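Undena House, Ground Floor
Key Board and Wall Hooks: Inspection Checklist
Form 257
Date of inspection: Nov 10, 2024
Last full inspection: February

Mark each line OK, REPAIR or N/A. Write comments under the line they belong to. Keep the finished sheet in the Meng binder at the desk.

SECTION A. THE BOARD

A1. Board firmly fixed, no movement when pressed at the corners.
OK.

A2. Surface clean and free of grease.
OK. Wiped down with the Bikard cleaner before the check. Do not use the Bikard on the clear pads, it gets under the adhesive.

A3. No sharp or lifted edges at hand height.
OK. Ran a cloth along both sides, no snags.

A4. Tape near the board flat and still needed.
REPAIR. There is leftover tape by the board. Peel it slowly, and if the paint starts to come up, stop and warm the tape first. Same comment was made in February.

SECTION B. THE HOOKS

B1. All hooks present.
OK. Four in a row.

B2. Pads fully stuck down, no bubbles or curled corners.
OK on the first, second and fourth. On the third, one corner can be lifted with a fingernail. Press it down hard and look again in 2 weeks. If it lifts again, replace the whole hook. The pads do not stick well a second time.

B3. Hooks not cracked or bent.
OK.

B4. Hooks loaded with small keys only.
OK. Bags, umbrellas and dog leads go on the coat rail. The Drarer hooks we tried last year came down with a bag on them and took a patch of paint off the wall.

B5. Replacement hooks in stock.
OK. 3 left in the drawer, same type.

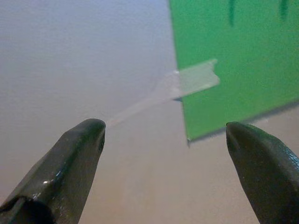
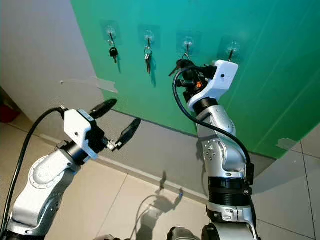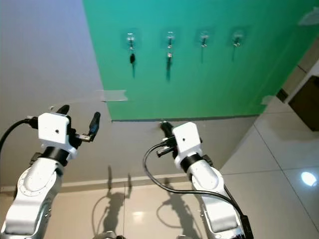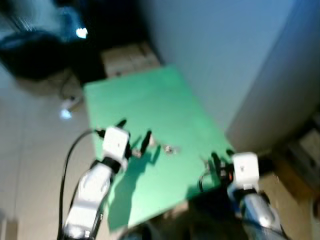
Key board check, Undena House. Green surface in all four; wall hooks in the second and third.

SECTION C. THE KEYS

C1. Each ring closed, with no gap a key could slip through.
OK, apart from the ring for cupboard 41. It has been stretched and should be swapped for a new one. Pliers will mark the brass, so use the ring opener.

C2. Tags readable.
REPAIR. The ink on the cupboard 41 tag has faded. Rewrite with the paint pen.

C3. Keys signed out match the key book.
OK.

C4. No outside door keys on the board.
OK. These stay in the locked box. Anyone who finds one on the board should move it and make a note in the key book.

SECTION D. FLOOR AND ACCESS

D1. Floor below the hooks checked for dropped keys.
OK. Look along the baseboard as well. Small keys slide in there and do not show from standing height.

D2. Clear standing space at the board during normal hours.
OK. The recycling bin has been moved to the other side of the door and should stay there.

D3. Light good enough to read the tags.
OK in daylight. Evening not checked this time.

ACTIONS

1. Remove leftover tape (A4).
2. Press down third hook, look again in 2 weeks (B2).
3. New ring and rewritten tag for cupboard 41 (C1, C2).
4. Check the light in the evening (D3).

Overall result: board may stay in use. Next full inspection in February.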